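Lemgate Allotments and Garden Society - notes from the September meeting

Wednesday 7th September, back room at Lemgate Hall

Present: Evangelia Nikolaidis (chair), Pichit Ratanaporn, Lejla Georgiou, Sajib Mondal, and me, Selma Petek, doing the notes again. I've typed these up from my scribbles so shout if I've got you wrong.

Last meeting's notes
Agreed as they stood, apart from Pichit pointing out that I'd put him down as offering to strim the whole of the bottom path. He offered to strim his half. Changed!

Money
Lejla had the bank statement with her. We have £1,633 in the account, up from £1,617 at the last meeting, so we're going in the right direction if not very quickly. The water bill hasn't come yet and it will be a big one after the summer we've had. Evangelia asked whether we should put the rents up next year. Sajib was dead against it, Lejla was for it, and I could see both sides (sorry, I know that's no help). We're leaving it until the bill arrives and we know where we are.

Water
Still on this. The tap by the top gate drips all day long and the trough underneath has gone green. Pichit has had a go with a new washer and says the thread has gone, so it wants a whole new tap. He'll get a price from Grgić, who did the pipe by the car park for us and didn't leave a mess. If it's under £100 he can just go ahead without coming back to us.
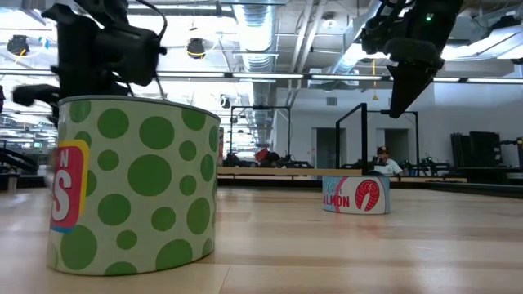 Lejla wondered about having a second trough down at the bottom end, as it's a long way to walk with two full cans when your knees are bad. We all liked the idea. The snag is the slope, and whether the pressure is any good by the time it gets down there. Pichit will hang a hose off the end and see what comes out.

Empty plots
We've got two plots going spare, the one behind the shed and the long thin one by the hedge. Evangelia has written to everybody on the waiting list and had a couple of nice replies, so she's showing people round at the weekend. The hedge one is solid bramble from end to end and I said I'd feel bad handing it over like that. Sajib suggested letting it go rent free until May for whoever is brave enough to clear it, and we all said yes to that straight away.

Harvest table
This took up most of the evening and got a bit lively! Last year we ran out of everything except marrows. Evangelia would like fewer marrows, please, and more jam, and she wants every jar to have a label saying what's in it and when it was made. I'm doing plum and Lejla is doing her green tomato chutney, which I'd buy the lot of if I was allowed. Sajib is bringing the folding tables and asked for a hand getting them out of his van, as last time he did his back in.

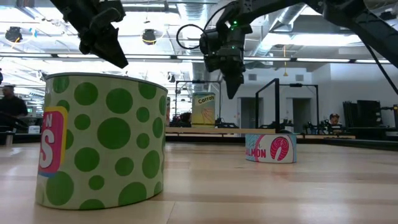
The spotty green tub

Children's corner will be seed sowing in paper pots, same as before. Broad beans, as they're big enough for little fingers. Pichit has a bag of compost left over and will bring that along.

Shed
The padlock is stiff again. Lejla oiled it and it was fine for a week. Sajib says buy a new one and have done with it, and he'll pick up a Zindeck from the hardware shop as he's had one on his garage for years. New keys to plot holders when they pay their rent. If you've still got an old key, you can hang on to it or bin it, we don't need it back.

Anything else
Somebody has been having bonfires on the Nisano Lane side in the middle of the afternoon with washing out next door. Evangelia will put a note on the gate - after dusk only, and nothing damp.

Pichit has spare leeks if anyone wants some. I took a bundle home.

Next meeting
Same room, date to be sorted once Evangelia has spoken to the hall. My turn for biscuits.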